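Dual-arm cell: right arm dropping out with following error mid-task

Forum: Faults and Troubleshooting
18 posts hidden by filter – show all

kbauerfeind
Posted 2024-09-18

Two-arm bench cell, tabletop sorting work. The right arm trips on following error at joint 5 and goes limp on the wrist. The left arm carries on until the cell controller notices, which takes longer than I would like.

What I know so far:

Trip occurs only when the right wrist is pitched down and rotating. Never at home, never on the vertical lift.
Log shows the encoder value freezing for 8 ms, then jumping.
Supply voltage at the base is steady through the event.
Swapping the joint 5 drive for the spare made no difference.
16 trips in 400 cycles on the last long run.

The arms are on a Predine controller, firmware as delivered. The conduit on the right arm was replaced in December by our fitter at Prarncombe, and the fault was not seen before that, although we ran far fewer cycles then.

The task is picking small electrical items off the table and moving them to the storage on the walls. The power strips are the worst case. They need the wrist low and turned, and that is the pose where it lets go.

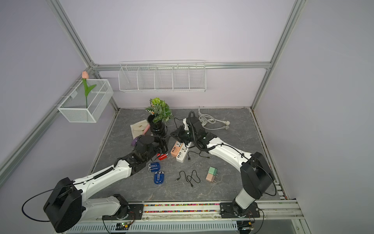 The left arm has a spiral cable sleeve instead and has never tripped. It does the lighter picks and does not turn its wrist as far. I can reproduce the fault by hand if I jog joint 5 slowly past 70 per cent of its travel with the arm extended, but only one try in several.

Is this cable or encoder? I would like to order one part and not both.

mr_backlash
Cable. Encoder frozen then jumping is a comms dropout. A bad encoder normally gives you noise or a wrong count, and the position would not come back correct afterwards. Does it come back correct?

kbauerfeind
Yes. After reset it reports the right position without homing.

mr_backlash
Then it's cable. Check the bend at the wrist end. If the conduit was clamped with the arm straight there will be no slack when joint 5 turns.

tolerance_stack
I would not be so quick. We had the same symptom at Clindham and spent two weeks on cables. The fault was a connector on the encoder board with a cracked solder joint, and it opened only when the housing was under side load. That also recovers with the correct count. A freeze and a jump tells you the signal was interrupted. It does not tell you where.

mr_backlash
Fair, but he changed the conduit and then the fault appeared. I would start with what was touched.

tolerance_stack
He also says they ran far fewer cycles before. At his trip rate a short run could easily pass clean. And whoever fits a conduit has to unplug the encoder connector to do it, so the connector was touched too.

Anneliese Stöcker
Leaving the cause aside for a moment. The original post says the wrist goes limp and the other arm carries on. That needs fixing before anyone does more long runs. Two questions:

Is there a brake on joint 5?
Is the fault output of one arm wired into the stop circuit of the other, or does it pass through the cell controller in software?

kbauerfeind
No brake on 5 or 6. Brakes on 1 to 3 only. The fault goes through software. The door switch and the e-stop are hard-wired to both arms.

Anneliese Stöcker
Then a drive fault on one arm is handled at polling speed while the other arm is moving in the same space. The loads are small, but the left arm can drive into a wrist that is no longer holding position. Wire the fault relays in series with the stop chain. It is an hour's work. If your risk assessment relies on coordinated motion, it needs to say what happens when one side drops out.

pnp_or_npn
Bit strong for a bench cell in an enclosure? The panels are there to keep hands out. The worst outcome is a bent gripper finger.

Anneliese Stöcker
He is jogging it by hand to reproduce the fault. I assume the door is open or bypassed when he does that.

kbauerfeind
Door open, reduced speed, enabling switch held. But point taken. I will wire the relays first.

kbauerfeind
Update. Relays are in series now and tested from both sides. Either arm faulting drops both.

On the original fault: I released the clamp at the wrist end and gave the conduit more slack. Ran 2,385 cycles and had one trip, so a large improvement but not a cure. Same freeze, same pose.

mr_backlash
One trip could be a conductor that was already damaged by the tight clamp. Change the cable.

tolerance_stack
Or slack has taken the side load off the connector and the joint is still cracked. Open the wrist cover and look at the board under magnification. It costs you nothing.

Anneliese Stöcker
Put a known good cable on outside the conduit, tied loosely, and repeat the slow jog. If it still trips, the cable is cleared. Keep your hand on the enabling switch and the arm out of the left one's reach.

kbauerfeind
Will do it that way. I have a spare cable from Buschmann in the right length. The cell stays off long runs until then, and I will post the log.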